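Progress report on the small grant, 20 December 2024

Hi Tuulikki,

You asked for something short before the holidays, so I'll start with the open day, because that's the part everyone in Clakthorpe is still talking about. We had 189 people through the door! I'd told you 200 in the application and you were kind enough not to laugh, so I'm pretty pleased with that.

Most of the money so far has gone on printing and on servos. The printed parts are still ugly, I'll say that up front. We run the Drikolex printer at the fast setting so we can replace a bracket the same evening it snaps, and you pay for it in blobs and strings all over the surface. Visitors loved them anyway and kept asking how long a big cylinder takes to print (hours and hours, is the answer). 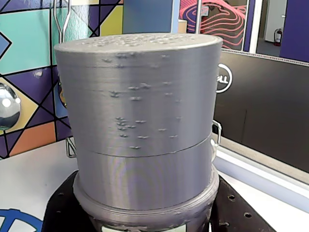
Ernent wrote to us afterward that the rough finish bothered them less than the seams, and that they'd like to see the two-part bodies printed in one go before the next demonstration. Fair enough. We'd need a taller printer for that, or shorter bodies, and I'd sooner try the shorter bodies first since they don't cost anything.

On the schedule, we're behind on one item and ahead on another. The written guide for schools is late. I have 3 chapters of 7, and the one on wiring keeps growing every time I sit down with it. The demonstration program itself was done early, and we got a lot more practice in than I'd planned for, which really helped with my nerves.
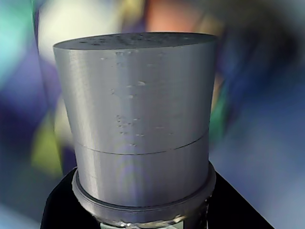
The other thing we promised was a task that people who don't care about robots would want to watch, and for that we went with the toy kitchen. I can't recommend it enough! Kids know right away what a kitchen is for, so they start giving orders (put it in the sink, no, the SINK) and the parents get pulled in behind them. Small containers are the hardest thing for the arm, and we still talk it through each grab while people watch.
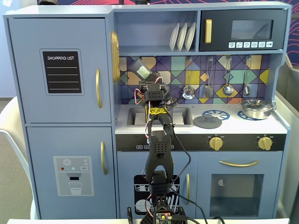
The arm holding a small container over the play kitchen sink

Money: the Tikkanen invoice for wire and connectors hasn't come in yet, so the spending sheet I'm sending is one line short. I'll fix it in January, along with the new date for the guide. If you want to come by and drive the arm yourself, just write and I'll get the kitchen set up.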